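The Trial Month

The offer from Clukden was one page long. We could have the table, the arm and the teaching software for one month, and if we did not like it they would take it back in December and we would pay only the transport. Sushil Bansal read it aloud to me in the kitchen, standing, with his coat still on.

"One month," he said. "What can go wrong in one month?"

I was the buyer for Karov, a small chain of tea rooms, and it was my work to answer such questions. I said that many things can go wrong in one month, and he signed it.

The man from Clukden needed a whole day to prepare it. He spread brown paper over the table and pressed it flat with his forearm, and then he put down the blue tape, strip after strip, by eye. I offered him my ruler. He thanked me and did not use it. When he was finished he asked for the things we wash and put away most often, and I brought him our enamel mug and the glass funnel from the syrup shelf. 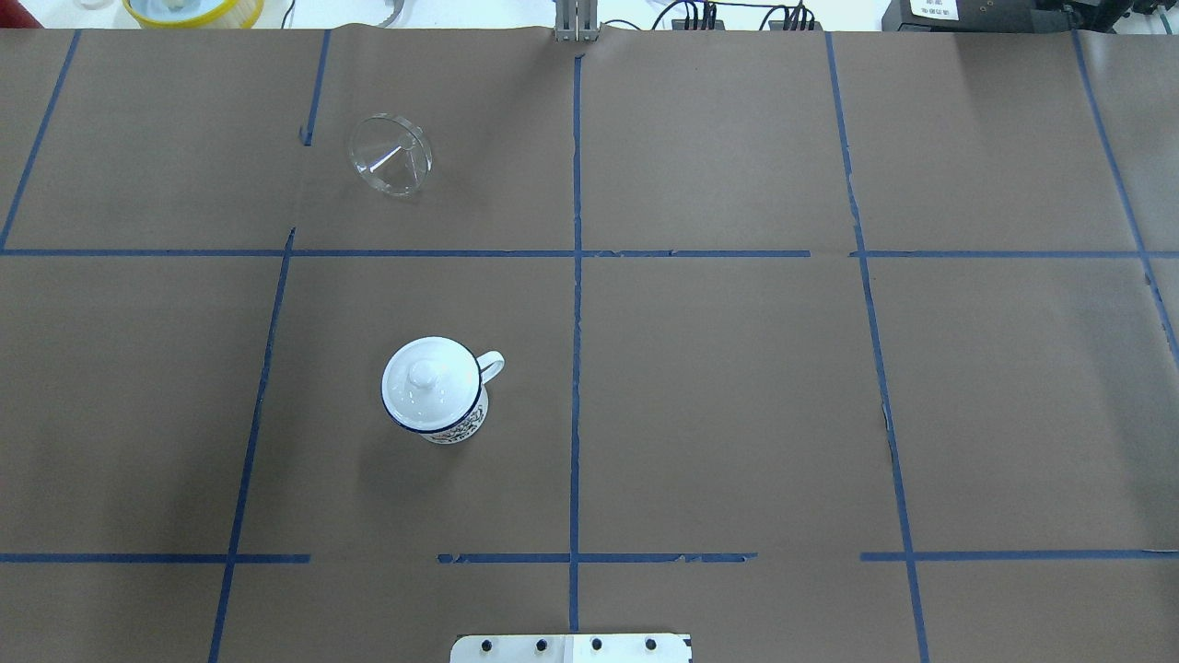

The trial table with the mug and the funnel.

I should explain that the mug was my mother's. I had not planned to give it. But all the mugs of the tea room were in use that afternoon, and this one stood in my office with pencils in it, and I took the pencils out.

The manual had 67 pages. I read them all at night, as I read every manual, with a dictionary for the difficult words. It said that a cup should be shown to the arm 1000 times before one can judge. It did not say what the cup's owner should do in this time. I drank my tea from a paper cup and kept a notebook.

On the first day I wrote: slow. On the second day I wrote: slow, but polite. I do not know why I wrote polite. The arm came down towards each thing, waited a little, and then closed on it, and there was something in the waiting which I recognised. My mother used to take a glass from the cupboard in the same way, in the years when her hands were no longer good.

Zubaida Rajput came up from the accounts to look. She had the price list folded in her pocket, 190 a week after the trial, service included, and she wanted to see what 190 a week looks like.

"It is moving a bowl," she said.

"Yes."

"I can move a bowl."

"You can move it," I said, "but then you want to go home at five."

She laughed at that, and stayed for longer than she intended. She sat on my chair and ate her lunch – rice, with a spoon, very quietly, as if the arm could be disturbed.
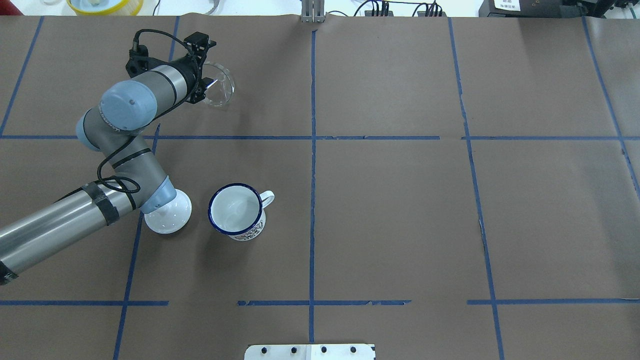

My report had to be ready for Sushil by Friday, October 14, 2022, and on the evening before it I still had no first sentence. The competitor, Sembiring, had sent a cheaper offer with a shorter manual, and a sensible buyer would compare the two in a table with columns. I looked up from my papers instead. The arm had the glass bowl in its fingers, the clear one I can hardly see myself without my glasses, and below its elbow stood the white bowl with my mother's mug next to it, so near that I stopped breathing. I put down my pen and I said, in my mother's language, which I do not speak at work, "Careful."

Zubaida heard it from the door. She did not ask what the word meant.

I wrote the report that night. I gave the table 7 points from ten. I took away one point for the speed, one for the noise of the fan and one for the manual, where the word "grasp" is spelt in two different ways. Under "other remarks" there was a large empty space, and I wrote there that the supplier should ask the customer, before the trial begins, for objects which are not dear to anybody.

Then I crossed it out and wrote: none.

In the morning I bought a mug at Clurnell, a plain one, and carried it up the stairs in its paper. Sushil was already there with his coat on.

"Well?" he said. "Do we keep it?"

"Read the report," I said, and went to find somewhere to put my pencils.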